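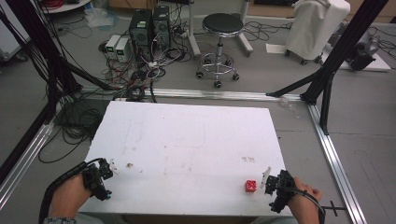

Most of the arguments I have about robot learning are about the model. Which network, how many layers, how far ahead it should plan. I would like to argue about the replay tool instead, because that is where our small group at Sestwood has lost most of its time this year. When a person records a task with two hand-held grippers, one in each hand, and the job is something as plain as dealing with a small red cube on a white board, the hard part looks like the cube. I think the hard part is knowing what each stream of data was doing at the same moment as the others. A gripper with a cable running back past your wrist gives you a stream. So does every camera. Each one arrives with its own idea of what time it is.

We use a recorder called Filali and a viewer called Hundum. Filali writes the files and Hundum plays them back. Both were written in house and both are decent pieces of work. For a long while, though, Hundum lined the streams up by the time each message reached the computer, and it did so without saying so anywhere on the screen. On a quiet machine the error was small. On a busy one the left gripper could be 300 milliseconds behind the right, and in the viewer the fingers would close on a cube that had already gone.

We trained on those files. The policy that came out had a hesitation in it, and we spent 15 working days blaming the planner. We changed the cost terms. We changed the horizon. Someone rewrote the smoothing. The fault was in a default setting in the playback code, and the fix took 4 lines.

My view is that a replay tool should refuse to guess. If two clocks disagree, it should show both times and leave a gap in the picture. A gap is annoying to look at, and people complain about it, and they should be given it anyway. A viewer that fills the gap with the last good image is hiding the one thing you opened it to find.

I would go further and say that the view from the gripper should be on screen by default, at the same size as the view from the head. Hundum puts it in a small tab. The head view is easier to read, so people check that and move on. But the learned controller depends heavily on what is between the fingers, and a person checking the data ought to look at that too.

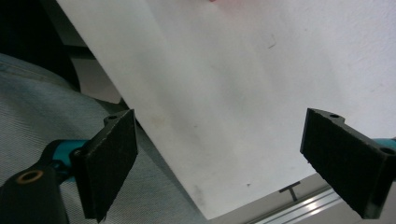
Gripper view: both finger pads apart, with the sheet of paper between them.

In a view like that there is very little to go on. White paper against pale surroundings gives a tracker few features to hold, and a perception module that reports a confident position there deserves some suspicion. I want the viewer to print the tracker's own uncertainty beside the image. Filali already stores the number. Hundum throws it away on loading.

The usual reply is that all this slows people down, and it does. With the strict settings on, checking a session takes us 2 passes where it used to take one. Fistia, the planning library we build on, has had far more of our attention than that, and most of it went on problems that were never in the library.

I have asked for the strict settings to become the default in the March release. Anyone who wants the old behaviour can switch it on by hand, and the file should record that they did.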